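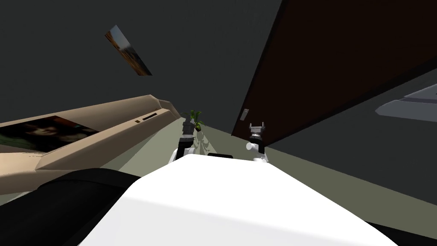 第六讲 显示驱动与用户态配置工具

6.1 本讲范围

本讲讨论显示驱动软件包的组成、安装次序、配置项的存放位置，以及多显示器环境下的常见故障。内核模式驱动的内部调度放在第七讲。阅读本讲之前应已掌握第四讲的设备枚举流程和第五讲的帧缓冲概念。

文中以教学用驱动包 Cirnomeo 为例，实验机房装的也是这一套。其他厂商的目录结构和工具名称不同，层次划分大体一致。

6.2 软件包的组成

一个完整的显示驱动包通常包含以下部分：

(1) 内核模式驱动。负责显存管理、命令提交、中断处理和电源状态切换。
(2) 用户模式驱动。以动态库形式加载到应用进程，将图形接口调用翻译为硬件命令。
(3) 着色器编译器。部分厂商将其并入用户模式驱动，Cirnomeo 将其单独成库。
(4) 控制面板。提供分辨率、刷新率、色彩、缩放和三维选项的图形界面。
(5) 后台服务。监听热插拔事件，在会话切换时恢复配置。
(6) 安装程序与设备清单文件。清单文件列出受支持的设备标识，安装程序据此决定复制哪些组件。

控制面板可以不装。缺少控制面板时驱动仍可工作，但只能使用操作系统自带的显示设置，三维选项保持默认值。后台服务不可省略，否则拔插显示器后配置会退回初始状态。

6.3 设备匹配

安装程序读取总线上的厂商号、设备号和子系统号，与清单文件逐条比对。Cirnomeo 当前版本的清单共 278 条。匹配按从精确到宽泛的顺序进行：先比对含子系统号的完整标识，再比对只含厂商号和设备号的标识，最后才落到通用显示类。

笔记本厂商常改写子系统号，公版清单中可能查不到对应条目。此时安装程序报告“未找到兼容硬件”，而设备本身并无故障。处理办法是使用整机厂商提供的版本。自行修改清单文件会使数字签名失效，实验课上不允许这样做。

6.4 安装次序

1. 记录当前驱动版本号，导出现有配置。
2. 卸载旧版本，重新启动。
3. 确认系统已切换到通用显示驱动。
4. 先装主板芯片组驱动，再装显示驱动。
5. 重新启动，检查设备状态代码。
6. 导入配置，逐台核对显示器。

第 2 步与第 3 步之间，系统更新服务有可能自动下载另一个版本，与手工安装的版本冲突。安装期间应断开网络。系统盘剩余空间须多于 500 MB，安装程序解压时不检查这一条件，空间不足时只给出笼统的写入错误。 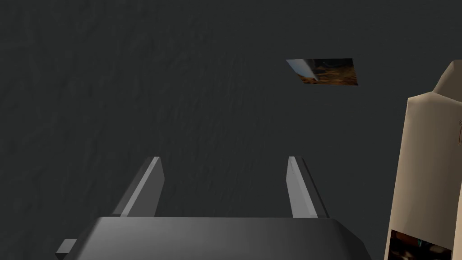

6.5 配置项的存放

配置分为三级：全局级、显示器级和应用程序级。读取时后者覆盖前者。

全局级配置保存在系统范围的配置库中，修改需要管理员权限。显示器级配置以显示器标识数据的校验值为键，同一台显示器换接口后仍能找回原有设置。两台型号相同且未写入序列号的显示器会得到相同的键，此时驱动再附加接口编号加以区分，换接口即丢失对应关系。

应用程序级配置以可执行文件名为键。Cirnomeo 不校验完整路径，因此两个同名程序共用一份配置。作业中有一题与此有关。

6.6 三维选项

抗锯齿：可选“由应用程序决定”“增强”“强制覆盖”。强制覆盖对采用延迟着色的程序多半无效，驱动无法判断哪一个缓冲区需要多重采样。

各向异性过滤：倍数越高，斜面纹理越清晰，占用的纹理带宽越大。

垂直同步：开启后，缓冲区交换等待垂直消隐期。双缓冲条件下，若渲染时间略超过一个刷新周期，帧率会降为刷新率的一半。三重缓冲可缓解，代价是多占一份显存，并可能增加延迟。

着色器缓存：首次编译结果写入磁盘。驱动升级后旧缓存作废，首次启动程序时会出现卡顿，属正常现象，测试时应舍去第一次的数据。

6.7 多显示器

克隆模式下，各显示器输出同一内容，分辨率取双方均支持的模式。扩展模式下，各显示器拥有独立的时序和独立的桌面区域，桌面坐标以主显示器左上角为原点，位于其左侧的显示器横坐标为负。部分旧程序不接受负坐标，窗口会停在不可见区域。

输出路数受时钟发生器数量限制，与接口数量无关。实验用的 Vorel 显卡有四个接口，时序不同的传统接口最多同时启用 2 路，其余须走分组传输的数字接口。超出限制时，控制面板中对应选项为灰色，不给出原因。

电视类设备默认启用过扫描补偿，画面四周留有黑边。应在控制面板中将缩放比例调至零，同时关闭电视一侧的过扫描。只改一侧，得到的画面仍经过缩放，文字边缘发虚。

6.8 故障定位

现象一：安装后黑屏，硬盘仍有读写。先换接口，再进安全模式回退版本。

现象二：控制面板无法打开，驱动工作正常。检查后台服务是否运行，检查运行库版本是否与安装包要求一致。

现象三：系统提示显示驱动停止响应并已恢复。即超时检测触发，命令提交后未在限定时间内完成。可能原因包括显存错误、供电不足、超频和着色器死循环。先恢复默认频率，再看日志中的引擎编号。延长超时阈值只适合调试长时间计算任务，不作为修复手段。

现象四：刷新率列表缺项。读取显示器标识数据，确认校验和。经转接器连接时，数据常被截断，只剩基本块。

6.9 实验与作业

实验在 Nutton 楼机房进行，每次 40 分钟，两人一组。实验前阅读 Bhuiyan 实验平台上的操作须知。

1. 画出应用程序发出一次绘制调用后，经过用户模式驱动和内核模式驱动到达硬件的路径，标明各次特权级切换。
2. 两台同型号显示器互换接口，记录显示器级配置的变化，并用 6.5 节的规则解释。
3. 编写两个同名程序，分别置于不同目录，验证应用程序级配置的共用情况。
4. 刷新率为 60 Hz，开启垂直同步并使用双缓冲，单帧渲染时间恒为 17 ms，求稳定帧率。
5. 说明强制抗锯齿在延迟着色管线中失效的原因，不超过一页。

报告须注明驱动版本号、操作系统版本号和所用接口类型，缺一项按未完成处理。第 4 题须写出计算过程。

讲义修订：2023年3月29日 | 联系课程组 | 版权所有，仅供选课学生使用 | 返回顶部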